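Stismont opens tabletop grasping data program, first batch out to partners

FEVOMCOMBE, 31 May 2025 - Stismont today announced Waditz, a program to collect hand-guided grasping examples for robots that learn by watching. Small objects, crowded tables, view from the wrist.
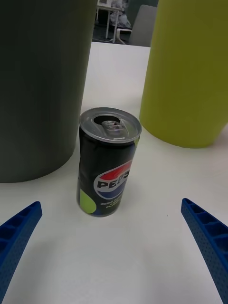
What is being collected

Short episodes. An operator guides the arm to one item, closes on it, lifts, sets it down, backs off. Each episode is saved with the wrist video, finger opening and arm position. Soda cans, including ones with the tab already lifted, go in between bigger items so the fingers have to come in through a gap. That approach is where our earlier model did worst - it was fine on a bare table and clumsy everywhere else.

The first batch covers 80 objects, recorded by 8 operators at the Fevomcombe site. Every object gets 96 episodes, with the layout changed between them. Missed grasps are kept and labeled as misses. Episodes where the operator bumps a neighboring item are kept too, under there own label.

"We had plenty of clean grabs. What we were short on was the two seconds before the grab," said Danang Nair, who heads data collection at Stismont. "Fingers open, target between them, stuff on both sides. Slow down there, please - I say it to the operators all day."

Ribbed plastic fingers are used for the whole first batch. A second finger type is planned for November.

Who gets it

Rondonuwu, the program's first outside partner, recieved the batch this week and will train on it for shelf restocking. Five more labs can join before the second round. Access is free for teaching use, paid for commercial use, same files either way.

"We asked for the misses and they left them in. Good," said Azlan Halim, research lead at Rondonuwu. "Labels were readable on day one. We still want more tall items and we've told them so."

How to apply

Labs should send a one-page note with arm model, gripper type and intended task to the Waditz desk at Stismont. Sample episodes on request. Site visits to Fevomcombe by appointment, mornings only.

Press contact: Waditz desk, Stismont, Fevomcombe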